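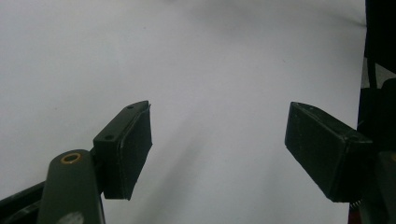 全文约 3,000 字

**工单：** Binisholm 裱件间，二号台白底发灰、偏蓝，有斜向灰影
**状态：** 已处理，留观
**类别：** 台面 / 照明
**优先级：** 中
**涉及：** 二号台、Maltum 台灯、Rothe 白底、北窗百叶

## 报修内容

二号台的白底看着不白。整体是浅灰白，略微发蓝，靠上中间一块亮，越往四角越暗。另外有一道斜着的灰影，从下方中间往上走，边缘很软，没有明确的界线。白底上没有字，也没有划线。

报修人在工单里写的原话是：“换过一次，还是灰，怀疑这批料有问题，请联系退换。”

受影响的工作：对色、挑衬纸、检查画心上的黄斑。浅色衬纸在这张台上挑完，拿到前厅再看，暖了一截，客户已经退回来重做过两件。一号台没有人报过同样的问题。

## 现场条件

- 二号台靠北窗，台高 72 厘米，台面横放，长边对窗。
- 台灯一盏，Maltum，夹在台子后沿，灯头朝下。
- 顶灯两组，开关在门边，平时只开靠门的一组。
- 白底有纸的也有板的，都从 Rothe 订，平时混着用，哪种在手边就铺哪种。
- 一号台靠内墙，离窗远，用的是同一批白底。

## 处理记录

### 11 月，上午，第一次到场

先看白底本身。从二号台取下正在用的，与库房未拆封的并排放在前厅，用前厅的灯看，两边没有看出差别。翻面再看，也一样。手套擦过表面，手套上没有灰。

再把一号台的白底拿到二号台，放上去就灰，四角暗，斜影也在。二号台那块放到一号台，正常。

到这里基本可以排除料的问题，退换申请先撤回，没有发给 Rothe。

有一点要记下来：对调的时候，铺在下面的旧毡垫没有动。毡垫是深灰色的，纸薄的话会透。所以又垫了一块厚卡在中间重看，灰的程度没有变化。毡垫排除。

### 同日，近中午

关台灯，只留窗光。蓝的感觉更明显，四角与中间的差别小了，斜影变淡，但还在。

关窗（百叶全合），只开台灯。白底发黄，中间亮，四角暗得很明显，斜影消失。

两个都开，就是报修时的样子。

由此把三个现象分开记：

| 现象 | 只有窗光 | 只有台灯 | 两者都开 |
|---|---|---|---|
| 发蓝 | 有，较重 | 无，发黄 | 有，较轻 |
| 四角暗 | 较轻 | 较重 | 有 |
| 斜影 | 较淡 | 无 | 有 |

原先工单里是当一个毛病报的，后面按三个分别处理。以后报台面颜色的问题，请写明当时开了哪些灯、百叶是什么位置，省得来回问。

### 下午，斜影

斜影只在有窗光时出现，所以先查窗户一侧。

1. 把台面上能挪的东西全部挪开，影子还在。
2. 把窗台上的胶带架拿走，影子还在。
3. 百叶全部拉到顶，影子没了。
4. 百叶放回原来的位置，影子又出来，方向一样。

再看百叶，中段有几片的角度与其他不一致，拉绳一侧的梯绳松了，叶片往下塌，合成了一条比较宽的遮挡。窗光斜着进来，遮挡落到台面上就成了那条软边的灰带。云多的时候几乎看不见，所以之前有人说有，有人说没有，两边说的都对。

处理：梯绳重新打结，叶片归位。上下拉了几遍，没有再塌。台面上的斜影没有再出现。

百叶是旧的，其他几段梯绳也起毛了，建议整幅更换。Virnley 那边的库房里有一幅拆下来的，尺寸要量过才知道能不能用。

### 下午，四角暗

台灯灯头离台面太近，光全落在中间。Maltum 这款灯的臂可以往上抬一节，之前一直没有抬，卡扣里积了浆糊，已经硬了。

用温水布敷了 15 分钟，浆糊软了以后用竹刮刀清掉，卡扣恢复活动。灯臂抬到上一节，灯头往窗的反方向转了一点。

抬高以后中间没有那么亮，四角跟上来一些，但是靠外的两个角还是比中间暗。开了顶灯的另一组以后，差别肉眼不容易看出来。

顶灯另一组一直不开，原因是开关面板上贴了一张“勿开”的条子。问了一圈，条子是以前灯管频闪的时候贴的，灯管后来换过，条子没有撕。现已撕掉，换成“对色时两组都开”。

### 傍晚，发蓝

这一项花的时间最多。

台灯里装的灯泡标的是 3,000 K，偏暖；窗光偏冷，阴天更冷。两种光混在一起，白底靠窗一侧冷，靠灯一侧暖，人站的位置不同，看到的颜色也不同。白天窗光占多数，所以整体读起来是带一点蓝的灰。

前厅全是暖光，没有窗。在二号台挑好的衬纸拿到前厅会变暖，原因在这里，衬纸没有变。

试过的办法：

- **换成冷一些的灯泡。** 白天两边接近了，蓝的感觉还在，只是均匀了。到了晚上白底很冷，跟前厅差得更远。
- **合上百叶，只用灯。** 颜色稳定，上午下午一个样。缺点是屋里闷，做裁切的人嫌暗。
- **窗上加一层描图纸。** 斜影的问题顺带更保险，但蓝不受影响，描图纸只是把光打散。
- **把对色挪到一号台。** 可行，一号台离窗远，影响小。一号台白天要裁玻璃，不能长时间占用。

最后定的是：对色时百叶合上，台灯和两组顶灯全开，灯泡统一。台灯换成显色指数 86 的一只，色温与顶灯相同，库房里正好有。换上以后，白底看着是白的，四角均匀，与顶灯下的参照卡放在一起没有明显冷暖差。

裁切、打包、上胶不受这个限制，百叶随意。

## 复查

隔了几天，上午和下午各看一次，都按对色的开灯方法。

上午：白底正常，无斜影，无明显冷暖差。靠外的左角略暗，不影响对色。

下午：同上。把退回来的两件拿出来重新挑了衬纸，再到前厅看，两处看到的一致。客户已取走一件，另一件还在等玻璃。

百叶打开的时候，台面仍会偏蓝。这个属于窗光本身，不再作为故障处理，也请不要再为这个换白底。

## 补充：关于白底的使用

这次排查过程中顺便看到几处，写在同一张单里，不另开了。

白底不要拿来当裁切垫。一号台有一块上面全是刀痕，斜光下每条刀痕都有一道细影，检查画心的时候容易看成折痕。已换下，降级做打包衬板。

纸的那种受潮会起拱，拱起来的地方一边亮一边暗，也像影子。二号台这次没有起拱，但是靠水池的架子上有几张已经弯了。白底请放到里面的平柜，不要竖着靠在水池边。

板的那种两面的光泽不一样，一面略亮。对色用哑的那面。分不清就斜着拿到灯下看，有反光的一面朝下。

纸和板不要在一张台上拼着用，接缝两边的白不一样，看久了眼睛会偏。

擦拭用干的软刷，不用湿布。浆糊滴上去等干了再挑，趁湿抹会抹开一片，颜色发灰，干了以后也去不掉。

## 未完事项

- [x] 撤回 Rothe 退换申请
- [x] 百叶梯绳重新打结
- [x] 台灯卡扣清理，灯臂抬高
- [x] 台灯灯泡更换
- [x] 开关面板条子更换
- [ ] 量北窗尺寸，问 Virnley 库房那幅百叶
- [ ] 一号台灯泡核对，型号还没有看
- [ ] 前厅灯泡是否一起换，等前厅答复

## 往来留言

**报修方：** 按单子上的开法试了，白了。退换的事不用办了。晚上没有窗光，百叶不合也可以吧？

**处理方：** 可以。外面路灯是黄的，离得远，影响看不出来。真要挑很浅的颜色还是合上。

**报修方：** 台灯抬高以后，做细活的人说手底下暗了。

**处理方：** 做细活的时候把灯臂放低，对色之前抬回去。卡扣现在是活的，一只手就能抬。请不要在灯臂上晾浆糊刷。

**报修方：** 收到。描图纸还贴在窗上，要不要撕？

**处理方：** 留着吧，等百叶换了再撕。

**报修方：** 左角还是有一点暗，能不能再加一盏灯？

**处理方：** 先不加。二号台后沿只剩一个插口，留给热压机。等一号台的灯泡核对完，如果那边的灯有多的，再挪一盏过来试。

**处理方：** 一号台灯泡今天没有看成，台子上压着一批玻璃，灯臂转不过来。玻璃出库以后再去，工单先挂在留观。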